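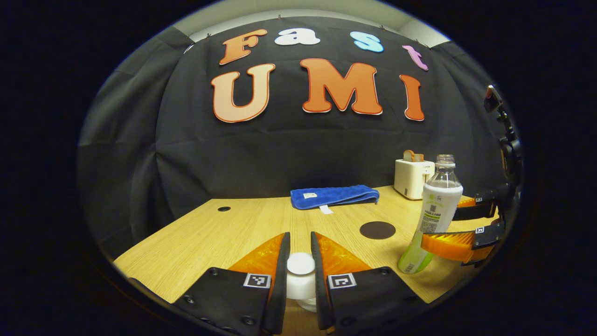
Small white container on the table

Search this site Search Go

How I clear out a kitchen junk drawer

I put this off from Christmas until May, and then did the whole drawer between lunch and a 2 o'clock phone call, so please don't be scared of it! Mine had takeout menus, dead pens, a bike key and a bag of rubber bands that had melted into one big rubber band.

1. Pull the drawer all the way out and tip it onto an old towel. Don't sort inside the drawer, you'll just push things around (I did this for years).

2. Throw out the obvious trash first. Dried-up glue, expired coupons, twist ties.

3. Test every pen and every battery. My friend Beverley keeps a scrap pad handy for this and now I do too.

4. Make piles by job — fixing things, writing things, things that plug in. Anything that belongs in another room goes in a bag by the door.

5. Wipe the drawer and let it dry, then line it. Plain shelf paper is fine.

6. Drop in small containers for the little stuff. I use old yogurt cups cut down to 2 inches so the drawer still shuts. Measure yours before you cut!

7. Put the things you grab most at the front. For me it's scissors and tape.

Mystery keys get their own envelope with the month written on it. If I haven't needed one in a year, out it goes — except the bike key, I'm still looking for that lock.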